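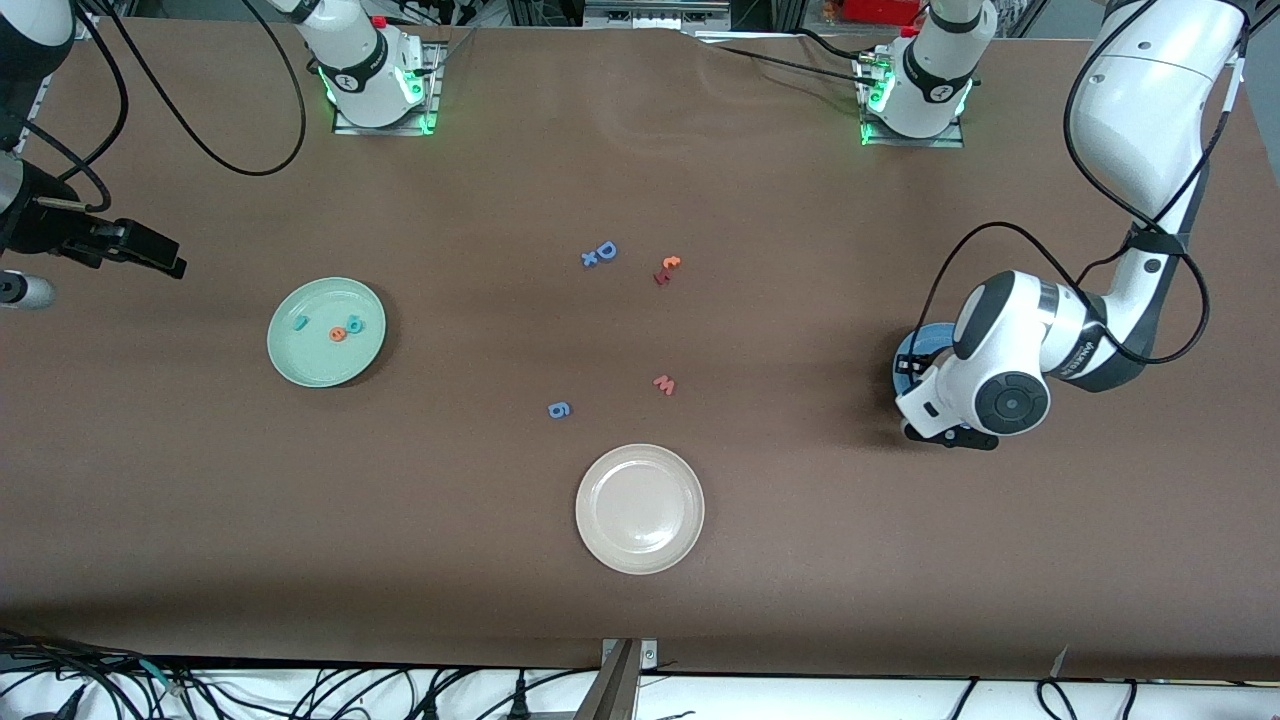

The Ferry Office at Carnmont

Notice was given in January 2019 that the crossing between Carnmont and Zornitz would be withdrawn. Passengers holding return tickets were advised to use them before the end of August.

The Office received 44 letters on the matter. All but one asked that the boat be kept. The exception came from a widow on the Zornitz side, who wished to know whether the bell would still be rung at six, as she had put her supper on by it for 27 years.

The clerk replied that the bell was the property of the Office and would be disposed of with the other fittings. He read the letter over, placed it in the tray and took it out again before the post was collected. The second reply stated that the question was under review.

An inventory was begun the same week. It listed 19 lifebelts, the ticket press, a barometer supplied by Valdebenito and one blue bowl, plastic, empty, in which fares had formerly been passed across the counter.

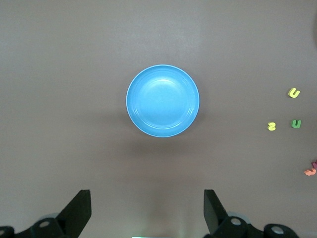
The Last Sailing

The final boat left Carnmont with 41 persons aboard, several of whom had no business in Zornitz and said so. The master entered the wind as light and the sea as slight – both in his usual hand.

The barometer and the press were sent inland to the depot at Kakik. The bell was not among the goods received there. The depot wrote twice to enquire and was told, on each occasion, that the question was under review.

At six the clerk locked the ledger in its drawer, put on his coat and went down to the slip.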